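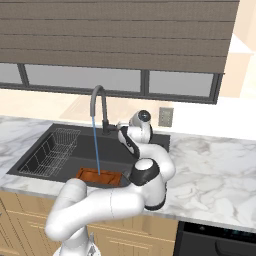 Apr 19, 2023
By Rattana Suwannarat

Parkilar to open second restaurant in Sadarton

Parkilar, the family-run Thai restaurant in Silness, will open a second site in Sadarton in May. The new restaurant takes over the ground floor of the former Beltrán shoe shop and will seat 52 fewer people than the original, with a shorter menu and a counter for takeaway orders.

The kitchen will serve lunch and dinner, closing between the two. Dishes carried over from Silness include the green papaya salad, the pork and ginger curry and the grilled aubergine with egg. There will be seven new dishes, most of them noodle soups, and a set lunch that changes every fortnight. Vegetarian versions of all the curries are made in a separate pan, and diners should mention allergies when they book.

"We have had regulars driving over from Sadarton for years, and they kept asking," said owner Rattana Suwannarat. "The rent was right and the building already had a decent back yard for deliveries. We'll keep the prices the same at both."

The company received 396 replies to a customer survey on the menu, and the soups came out of that. It expects to serve around 1000 meals a week once the site is fully open.

Tables for parties of up to six can be booked by phone or at the Silness restaurant. Larger groups should ask for the manager. The takeaway counter will not take advance orders during the first two weeks.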